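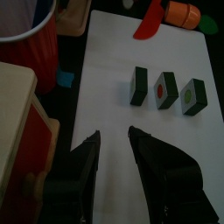
How to store a mahjong set

Wipe each tile with a barely damp cloth and dry it right away. Lay them on a towel for 2 hours before they go back in the case. Skip soap and alcohol, which can lift the paint from the carved marks.

Pack the tiles face up, one suit to a tray, and put the dice in a small bag. Keep the case out of the attic.

Count the tiles before you close the lid. My Rustville set came up one short in May and I found it under the couch 4 days later.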